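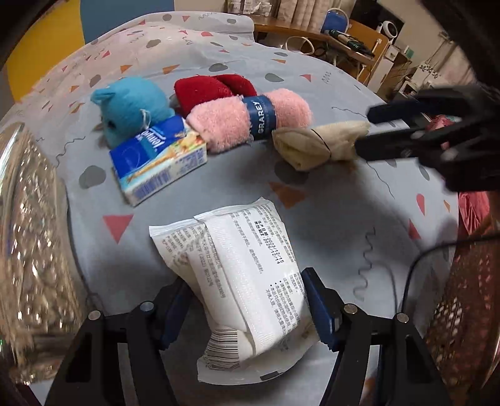
Figure 4. Paired use of the Vadus hand tool on the bed surface. The near tool is closed on a plastic-wrapped package; the second tool holds the right end of a rolled cloth.

Publications > Technical Papers > Low-Cost Manipulation > Section 4

Abstract Contents Previous Section Next Section References

Print this page | E-mail this page

4. Home Assembly and Trial of the Hand Tool
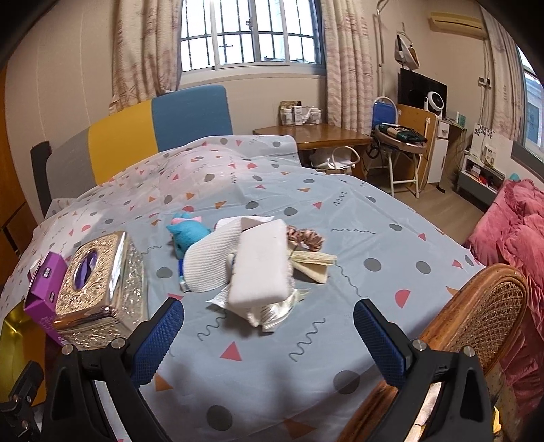 Alcides Mosquera
Grurton Institute, Working Group on Domestic Manipulation

4.1 Purpose of the trial

The preceding section described the design of the Vadus gripper as a fixed end tool. This section reports on the hand-held version, which was assembled in a private home with parts prepared at the Espinoza shared workshop. The work had two aims. The first was to establish whether a person with ordinary hand tools could bring the gripper to a working state without access to a laboratory bench. The second was to record grasps on soft and mixed household goods, as these had been poorly covered in the earlier bench work.

The hand-held version keeps the finger geometry of the fixed tool. The operator supplies the motion of the arm, and the camera carried on the tool records the fingers and the area in front of them. Recordings were stored and labeled with Ruster, the logging program described in Section 2.

4.2 Assembly

Each finger consists of a black plastic bracket with a textured pad on its inner face. The brackets are held by metal screws whose heads remain exposed when the tool is complete. This layout was chosen so that a finger may be removed in the room where the tool is being used. An earlier layout placed the screws under a cover, and replacing a pad then required that the whole front of the tool be taken apart.

The order of assembly affected the result. When the pads were attached before the brackets were tightened, the inner faces settled slightly out of parallel, and thin items turned in the grip. The procedure adopted in January was as follows. The brackets are set loosely in position and the fingers are closed on a flat gauge. The screws are then tightened in turn, a little at a time, with the fingers kept closed. The pads are attached last. Tools assembled in this order did not need further adjustment before first use.

Cable routing received less attention than it should have. A cable that leaves the body of the tool too near the fingers may drag on cloth and shift the items before the grasp has begun. A longer lead was fitted, and operators were asked to check its position at the start of each session. The authors regard this as a temporary measure. A clip at the rear of the body is planned for the next revision.

4.3 Work surface and items

A made bed served as the work surface. It gives way under load, its height is convenient for a standing operator, and the sheet moves when an item is pulled across it. A table offers none of these conditions, and results obtained on a table had given too favorable a view of the tool. The printed pattern of the sheet was retained. Trials on plain cloth are reported separately in Section 5.

Items were taken from the household. They included small plush toys, rolled towels and cloths, a drink carton, wrapped goods and a foam block. Some trials began with the items set side by side in a row. Others began with the items in a loose cluster, with soft pieces lying partly under firmer ones. Clustered layouts proved the harder case. An item resting on crumpled cloth tends to bring the cloth with it, and the operator must decide whether to free the item first or to accept a shared grasp.

The furniture in the room was left in its normal place. Background clutter was considered useful for later training of the grasp detector, and no attempt was made to screen it.

4.4 Procedure

The trial covered 26 sessions, in which 3279 grasps were logged. A grasp was counted when both pads were in contact with the item and the item had been lifted clear of the sheet. A slip after lifting was logged as a separate event and was not removed from the count.

Operators opened the fingers fully before each approach. The approach was made from above and slightly behind the item, with the tool angled so that both pads remained in view of the camera. For rolled cloth, the operator was instructed to grip near one end and to avoid the tie or band. For wrapped goods, the operator was instructed to grip the body of the package and not the loose edge of the wrapping. In paired trials, each hand carried one tool, and either hand could begin.

4.5 Observations

Nearly all slips involved thin film or a loose fold of cloth. Firm items with flat sides caused little trouble. Clear wrapping was the least reliable material in the set, both in the hand and in the recordings, where its outline was often lost against the sheet. Ruster marked a number of these grasps as empty, and the labels were corrected by hand.

Paired trials produced longer recordings than single-tool trials. Operators tended to hold one item still while the other hand worked, and this habit persisted after they had been told that it was not required. Its effect on the labels has not been studied.

Wear on the pads was uneven. The lower edge of each pad, which meets the sheet first on a low approach, lost its texture before the center did. Pads were replaced when the loss could be felt with a fingertip. A measured limit would be preferable, and the workshop at Espinoza has been asked to propose one before the next set of brackets is issued.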